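Setadano Housing Trust
Shared Kitchens Program - Progress Report to the Canditz Fund
Submitted July 19, 2019
Prepared by Nikau Ruddock, Program Manager

Purpose of this report

This report covers work carried out under the Shared Kitchens grant since the last submission in April. The grant supports the refitting of kitchens in residential units managed by the Trust, with attention to how dishes and small equipment are washed, drained, and put away by the people who live there. The Fund asked that this report concentrate on the demonstration kitchen at Kan House, where the drawer storage and the sink arrangement have now been installed and are in daily use.

Progress in the remaining units is set out in the second half of the report. A financial statement follows under separate cover.
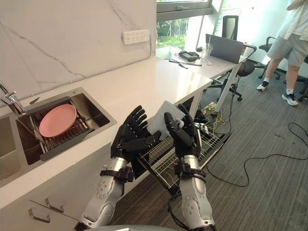
Reading time: 5 minutes

The principal change at Kan House is the move from overhead cupboards to pull-out storage below the counter. Plates are now kept in a wire drawer rack that slides out beside the sink, so that a plate may be lowered into place from above and does not have to be lifted over the shoulder. The lower cabinets are white, with slim horizontal bar pulls, and the counter continues past the sink to meet a desk at the window. Residents had asked for a place to sit near the kitchen with daylight, and the desk was included in the plan at their request.

The sink is a stainless steel double unit. During the design stage the Trust considered a single large basin, which would have cost less. The double unit was retained after consultation, on the grounds that one basin could hold a drying rack while the other stayed free for washing. A slatted rack now sits in the larger basin and takes the pieces that are waiting to be put away. This has kept most of the draining off the counter, where standing water had damaged the previous surface along the joint with the wall.

The wall behind the counter has been finished in a white marble pattern with gray veining. A power strip with a row of sockets was mounted on this wall in place of the two separate outlets in the original drawing. The change was approved by Kwan-ho Chow, who acts as the Trust's technical adviser on the program, and was absorbed within the electrical allowance.

Use of the kitchen by residents

The Trust agreed with the Fund that success would be judged chiefly by use. Residents at Kan House keep a simple log by the door, and 363 entries had been made by the close of the reporting period. Each entry records a meal prepared or a wash-up completed. Of these, 116 included a remark. Most remarks concern storage, and the majority of those are favorable. The complaints that recur are that large items are awkward to dry and that the drawer is sometimes left open, which narrows the walkway.

The second complaint has been taken seriously. A reminder was placed on the cabinet side, and a soft-close runner will be tested on one drawer before any decision is made to fit it elsewhere. The supplier, Potance, has agreed to lend a runner for this purpose at no charge to the grant.
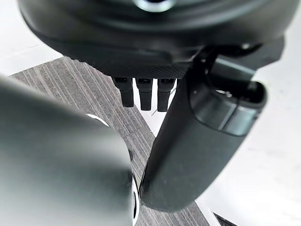

Cleaning and surface care have required more staff time than was planned. The original schedule allowed for one visit each week, and this was found to be too little for a kitchen used at all hours. Particular attention is now given to equipment as well as to fixtures. Dark, matte finishes show dust readily, as may be seen in the specks on the long cylindrical finger segment, and light scuffs of the kind visible there do not come away with a dry cloth. The revised schedule therefore includes a damp wipe of dark surfaces and a separate cloth for anything that comes near clean dishes. The added hours have been met from the contingency line, with no request for further funds.

A short guide to putting dishes away has also been written. It asks residents to scrape and rinse first, to use the rack in the sink for draining, and to move dry pieces to the drawer before the next person begins to cook. Plates go in on edge, along the line of the wires. Bowls are kept in the neighboring cabinet for the present, as no arrangement of the drawer has yet been found that holds both without rattling.

Flat items other than plates were not considered in the first design. Cutting boards in particular were being left to lean against the wall behind the counter, where the lower edge stayed damp. The Trust has asked residents to store plastic boards upright in the drawer rack with the plates.
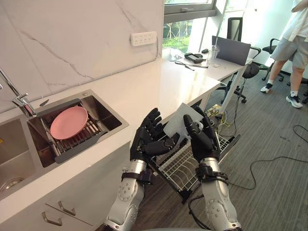
Wooden boards remain a difficulty. They are thicker than the spacing of the wires allows, and residents have been asked to stand them on the counter to air before placing them in the side cabinet. Mr. Chow has recommended that a wider section be ordered for the next group of kitchens. The Trust supports this recommendation - the added cost is modest, and the drawer front would not need to change.

Remaining units

Survey work has been completed in all of the units named in the grant agreement. Plumbing has begun in the east wing, where the old supply pipes were found to be in better condition than expected. The west wing has been delayed by a dispute over the delivery of counters, the first set having arrived with the sink opening cut on the wrong side. Replacements have been promised and the supplier has accepted the expense.

Expenditure

Spending on fixtures at Kan House in the period came to $3,448, against which a credit of $1,000 is expected for returned cabinet doors. All other lines are within budget.

Matters for the Fund's attention

The Trust requests approval to substitute the wider rack section in the west wing kitchens. A written quotation is attached. The Trust also asks that the date of the site visit be moved until after the replacement counters have been fitted, so that representatives of the Fund may see at least one west wing kitchen in working order.

Questions on this report may be directed to Nikau Ruddock at the Trust's main office.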